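Preguntas frecuentes: ¿pueden ya las máquinas hacer el trabajo pesado del taller (y el de casa)?

Recibimos muchas consultas desde que Veltell empezó a ofrecer sus células con dos brazos a talleres pequeños. Casi todas llegan con el mismo tono: alguien ha visto un vídeo, se ha entusiasmado y quiere saber cuándo podrá dejar de ordenar piezas a mano. Contestamos con lo que hemos visto, que es bastante menos espectacular que el vídeo.

¿Puede un robot clasificar piezas sueltas en cubetas?

Depende de las piezas. Con tornillos, tacos o cajitas del mismo tamaño, sí, y desde hace años. Lo que se vende ahora como novedad es otra cosa: material revuelto, cada pieza distinta de la anterior y ninguna en la posición esperada. En ese terreno las demostraciones suelen salir bien y las jornadas completas, no tanto. Cuando un proveedor le enseñe la máquina funcionando, pida que vuelque usted mismo la cubeta antes de empezar. La reacción del comercial ya es un dato.

¿Por qué los cables dan tantos problemas?

Un cable no tiene una forma, tiene todas. Si se tira de un extremo, el otro se mueve adonde le parece, y si está enredado con otro se vienen los dos. Una persona nota la resistencia en los dedos y afloja sin pensarlo. Una pinza con dos mandíbulas rectas aprieta o suelta, y lo que haya en medio depende de sensores que encarecen el equipo y de un programa que alguien tiene que mantener. Añada componentes pequeños unidos por hilos finos y tendrá el caso más ingrato de todos: coger uno es arrastrar a los demás.
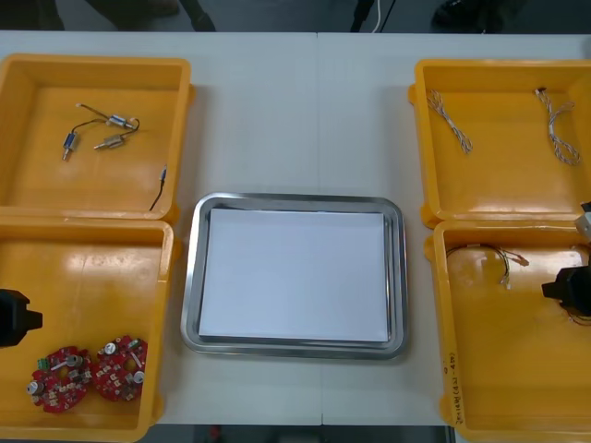 Taller de Automatización — Grupo de pruebas de Stostlow

¿Qué tarea usan ustedes para comparar equipos?

Una muy aburrida. Cuatro cubetas amarillas abiertas, dos a cada lado de la mesa, y una bandeja de acero inoxidable en medio con una hoja de papel blanco en el fondo. En las cubetas hay placas redondas de circuito impreso, mazos de cables y unos cilindros pequeños con hilos. Se pide una pieza y la máquina debe dejarla sobre el papel, sola y entera. Un aprendiz entiende el encargo en lo que se tarda en decirlo.

Hicimos 300 intentos con la última configuración. No publicamos un porcentaje único porque engaña: las placas y los mazos no se parecen en nada como problema, y una media entre ambos no le sirve a quien solo trabaja con mazos. Sí diremos que las placas fueron lo más llevadero y que los cilindros con hilos nos quitaron las ganas de hacer más intentos.

¿Dos brazos son mejor que uno?

En teoría sí: uno sujeta y el otro separa. En la práctica, coordinar dos brazos sobre una misma mesa trae sus propios disgustos, entre ellos que se estorban. Para ciertas tareas — sostener una bolsa abierta mientras se llena, por ejemplo — no vemos alternativa. Para sacar una pieza de una cubeta y dejarla en una bandeja, pagar por el segundo brazo nos parece discutible.

El fabricante habla de 753 ciclos sin intervención. ¿Es creíble?

La cifra viene del folleto de Veltell para el modelo Lema y no tenemos motivo para pensar que sea falsa. Lo que no dice el folleto es qué se movía en esos ciclos, ni si las piezas llegaban ya colocadas, ni qué se entiende por «intervención». Hemos conocido equipos en los que recolocar una cubeta a mano no contaba. Pregunte por escrito y guarde la respuesta.

¿Cuánto tarda frente a una persona?

En nuestra prueba con mazos de cables, la máquina necesitó más de 70 segundos por pieza cuando había que repetir el agarre. Lilian Kimaro, técnica del grupo, vació una cubeta parecida mientras hablaba por teléfono. Es verdad que Lilian se cansa y la máquina no, y ese argumento aparece siempre en la segunda página de las ofertas. Pero una máquina lenta que además se detiene de vez en cuando exige que haya alguien cerca, y entonces el cálculo cambia bastante.

¿Y en casa? ¿Para cuándo el robot que recoge la cocina?

Nos lo preguntan cada mes y seguimos sin poder dar una fecha. Una mesa de taller es un sitio amable: superficie plana, cubetas siempre en el mismo lugar, un color de fondo que no cambia. En una cocina no se cumple casi nada de eso. Hay vasos transparentes, trapos, un cajón a medio cerrar y un niño que pasa. Si todavía cuesta separar dos cables sobre fondo amarillo, doblar la colada de cinco personas queda lejos.

Las aspiradoras autónomas funcionan porque resuelven un problema estrecho y porque, cuando fallan, se quedan atascadas debajo del sofá sin consecuencias. No conviene extrapolar.

¿No aprende el sistema con el tiempo?

Algo mejora con más ejemplos, sí. Lo que no hemos visto es que lo aprendido con unas piezas se traslade sin esfuerzo a otras. Al sustituir un lote de conectores por otro parecido, el equipo que probamos en abril perdió buena parte de lo ganado y hubo que dedicarle otras 20 horas. Si su catálogo cambia a menudo, meta esas horas en el presupuesto desde el principio.

¿Qué trabajos recomiendan automatizar hoy?

Los que sean rígidos, repetidos y poco delicados. Paletizar cajas, alimentar una máquina con piezas iguales, contar o pesar. El proyecto Porkau, que acompañamos durante su puesta en marcha, se quedó en eso: se renunció a la clasificación de cableado, se mantuvo el traslado de cubetas completas y la gente del taller está razonablemente contenta. Sobre el papel era un recorte. A nosotros nos pareció lo más sensato de todo el plan.

¿Puedo llevar mis propias piezas para una prueba?

Sí, y lo preferimos. Traiga las malas: las dobladas, las enredadas, las que tienen la etiqueta medio borrada. Con una cubeta suele bastar. No hacemos pruebas con piezas seleccionadas por el vendedor del equipo ni prestamos la mesa para grabar vídeos promocionales. Las solicitudes se dejan en recepción, a nombre del grupo, con una nota que diga qué debe acabar en la bandeja y qué daños son aceptables.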